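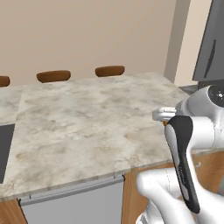 Trailers give away too much, and a small film has less to give away than a big one, so why make one at all, one comment on the sign-up page asked. Start with this comment. Read it slowly.

My answer: cinemas ask for it. Oria would not put us in the December program before they had a trailer to show.

**The film, very short**

- Lekeo, horror, shot in Skakudport
- trailer budget 3000 euros, music included
- three versions before we had the final one

(Do not tell the story of the boat. It takes too long.)

**Version one**

Two minutes. We put in all the good moments in the same order as in the film. People at the Mac Mathúna cinema said they liked it, and then they said they felt they had seen the movie. Pause here.

**Version two**

Much shorter, no dialogue. Pretty, but people asked if it was a music video. Play only the first five seconds, the sound is loud.

**Direction inside the shot**

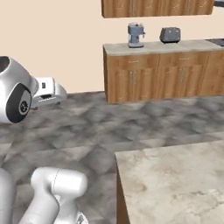 In a trailer the shots come from different scenes, so the viewer has no map of the place and follows whatever direction the shot offers. Our editor lost a week on this. Take the white hand on the slide: it points to the right, and your eye is already on that side when the cut comes. If the next shot has its important thing on the far left, the viewer needs a moment to find it, and in a fast trailer the moment is gone. Sometimes you want this, for a scare. We used it once, with the door.

**Version three**

Play the whole trailer. Lights down, ask the technician before the talk.

Say after: we kept the last part of the film out completely. The music stops before the title, and the title is silent.

**Questions**

If they ask about subtitles: yes, make a version with them from the beginning. We did it late and had to move the title.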